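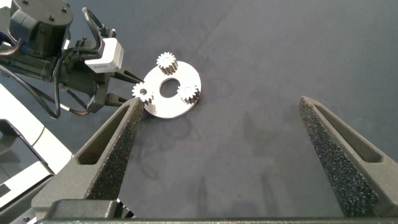
By Selma Nikolovski

Most advice on sequencing an album assumes your songs are already good and only need a clever order. I doubt both halves of that. Try this before you pay anyone for an opinion.

Print the lyrics and write the key and tempo on each sheet. Put them in the order you wrote them. Play the last 18 seconds of each song straight into the first 18 of the next, and mark every join that makes you wince. Skip the ones you merely find dull for now.
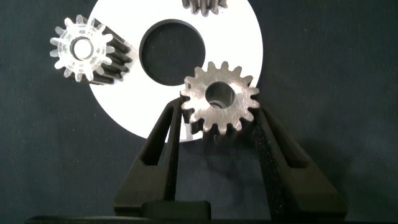 Then move one song at a time. People will tell you to put the single at track 2. Maybe. On the Meesuk record we tried it and the opener sounded like an apology, so it went to the end of side one.

Leave gaps alone until the order is settled. I've heard bands argue over silence when the real trouble was two slow songs in E minor sitting side by side.

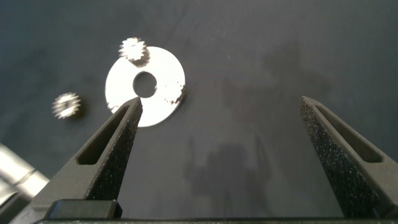
Plivedel Songwriting Club

Last, listen once all the way through, away from the screen. If you reach for the skip button, cut that song. Rok Krasniqi says to wait 60 days before cutting anything. I've never seen the wait save a song.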